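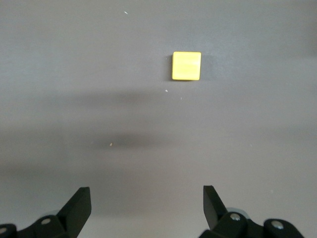

Wrist camera view, yellow cube on the gray table, gripper open.

Kasberg Bench: equipment plan and data card

This file covers two things that used to live in separate places: the data we record at the Kasberg bench, and the equipment we need to keep recording it. They were merged because every question about the budget ended up being a question about the data, and the other way around.

Maintainer: Gwendolyn Castellanos
Last edited: 16th September
Status: plan approved for bench 1, bench 2 still open

What is in the data

Each episode is one attempt at a tabletop task with a single arm and a parallel gripper. The first task set is cube pickup. There are 330 episodes in the current release. Of those, 325 passed review and are listed in the index file. The rest are kept in the folder named held, with a note on each one, and should not be used for training.

Every episode has:

- wrist camera video
- joint positions and gripper opening, logged at the same rate as the video
- a one-line task instruction
- a success flag, set by the operator and checked by a second person

There is no overhead camera in this release. We priced one and left it out – see the camera section.

What the equipment plan has to cover

The bench runs on one arm. Anything that stops the arm stops the work, so the plan puts spares ahead of new equipment. Items are listed in the order we intend to buy them.

1. Gripper spares. Fingers, linkage parts and screws for one full rebuild. Finger pads wear first. Order fingers in matched pairs from the same batch, even if only one side is damaged. A mixed pair closes off center and the episodes on either side of the swap stop being comparable.

2. Wrist camera spare, with cable and bracket. The cable is the part that fails. If money is short, buy two cables and no second camera.

3. Lighting. One more diffuse panel. The arm and the gripper throw soft shadows on the table, and the shadows move with the arm. We do not want to get rid of them, as any real bench will have them, but one light on its own makes some of them too hard.

4. Table surface. Matte gray, the same as now. Buy one extra sheet from the same lot and store it flat. Glossy surfaces were tested and rejected.

5. Storage. Two drives, one of them kept off site at Cuesta.

6. Second arm for bench 2. Not approved yet.

Objects

Budget for objects separately from the bench itself. They cost very little per piece, and for that reason they get forgotten until the week they are needed. Buy the cubes in one order, with a few extra in every color. Shades vary between batches and a reorder may not match.

Cameras

The overhead camera quote from Mallora came with a mounting frame that would have to be bolted to the bench. The camera price was fine. The frame, the install day and the recalibration were together more than the camera. For cube pickup the wrist view has been enough so far. If the next task set includes stacking, this decision should be reopened before any recording starts, since adding a view halfway through a set leaves two kinds of episode in one release.

Operator time

This was the largest line in the last plan and the one we got most wrong. The first estimate counted recording time only. It left out resets, review, and retakes. We logged 173 hours for the current release, including review, and the next plan starts from that number. Do not use the recording time alone for any estimate.

Software

Recording and playback use Driven, our in-house logger. It has no license cost but it does need a workstation with enough disk speed to write video and joint data together. The present workstation can handle one bench. A second bench needs a second workstation, which belongs in the bench 2 request and should not be moved to general IT spending.

Known limits

- One arm, one gripper, one table color. Do not expect a model trained on this set alone to hold up on a different bench.
- Small specks of debris show on the table in some wrist footage. Between sessions the surface is wiped, but not between episodes.
- The gripper fingers and part of the mechanism are in the wrist view. Any change of finger model will change the picture, so record the part number in the session log.
- Success flags cover the end state only. A slow or clumsy pickup still counts as a success.

Ordering

Send requests to Gwendolyn with the item, the supplier, the lead time and the bench it is for. Quotes older than 6 weeks have to be renewed before an order goes out. Put shipping and import fees on their own line.

Open items

- Confirm whether Mallora will sell the overhead camera without the frame
- Decide on stacking or sorting for the next task set
- Get a lead time for finger pairs
- Move the held episodes to the Cuesta drive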